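How to run a watering demonstration at an open day

Reading time: 3 minutes

These notes cover the two-arm plant watering demonstration as we run it at the Bresumcombe open day in February. They are meant for anyone taking over a slot at the bench. You do not need to know how to program the arms, but you should have read the stop procedure on the wall.

1. Set out the bench

Do this before the doors open. Put each pot on a saucer and leave a gap between pots wide enough for an open gripper. Stand the watering can on the mat where at least one arm can get to the handle. Small succulents are a good choice because they put up with being handled all day. Check that both arms move freely and that no cable is caught under a base.
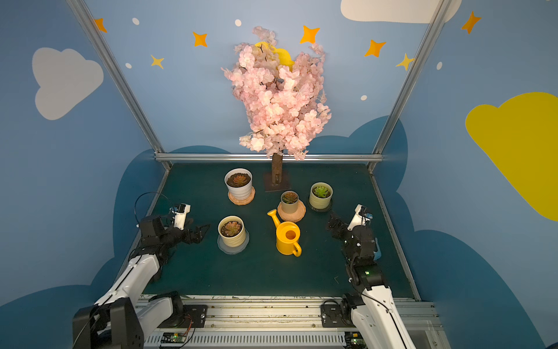

2. Mark the visitor line

Run tape along the floor in front of the bench and keep everyone behind it while the arms have power. Children can come to the front, but bags and coats go on the hooks. Bo-ram Noh prefers groups of no more than six and we have kept to that.

3. Do the slow approach first

Start with one arm and one pot, at the slowest setting. Put the wrist camera view up on the big screen and leave it there for the whole slot.

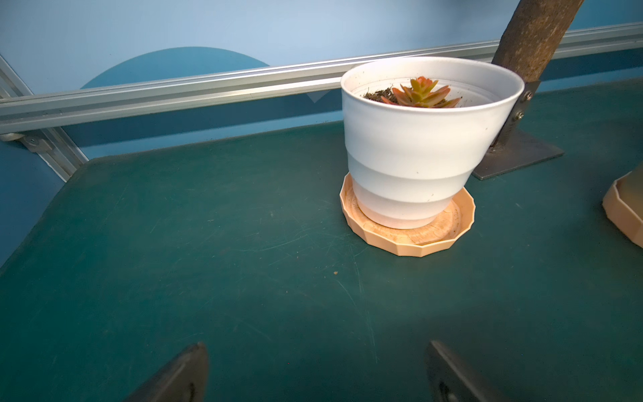

Most visitors have never looked at a job from the gripper's side, so give them time before you talk. Explain that the arm has to judge where the pot is from a view like this one. Point out the tree post close behind the white pot, with the rim overlapping its bracket, and ask how they would reach in without knocking it. Somebody usually suggests coming in from the front, and you can then talk about planning a path. Allow 3 minutes for this part.

4. Bring in the second arm

Now let one arm take the watering can while the other stays near the pots. Say out loud which arm is about to move. If the grip on the handle looks poor, stop, open the gripper and try again — visitors do not mind a second attempt. 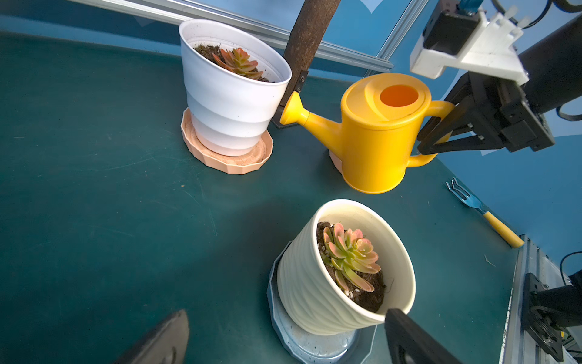 Right gripper on the can's handle, seen from the left wrist camera.

For a dry run, leave the can empty. If you do use water, 200 ml is plenty, and 400 ml is the most you should ever put in. Keep a towel within reach and wipe the mat between groups. Never lean over the rail to do it until the arms are stopped.

5. Take questions

The close views get the most questions, particularly when a held object comes right up to the lens. Leave the picture up while people ask.

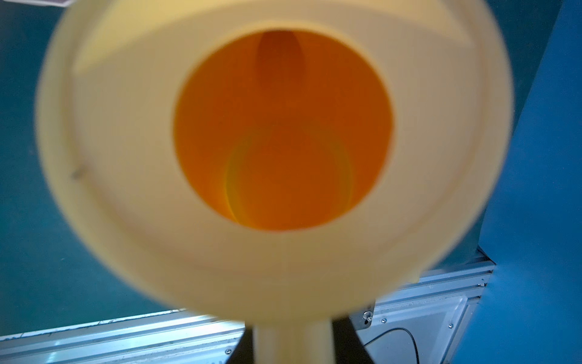

Common ones are how hard the gripper squeezes, what happens if it drops something, and how long it took to set up. Answer what you can and pass the rest to Olteanu's desk by the entrance. Please do not guess at prices.

6. Reset for the next group

Send both arms to the rest position, then put the pots and the can back on their saucers or their places on the mat. Brush up any soil. Write the slot number and anything that went wrong in the Salenia logbook, even if it was only a missed grip. A full reset takes around 2 minutes once you have done it a few times.

Contact the open day desk | © Bresumcombe Open Workshop | Back to top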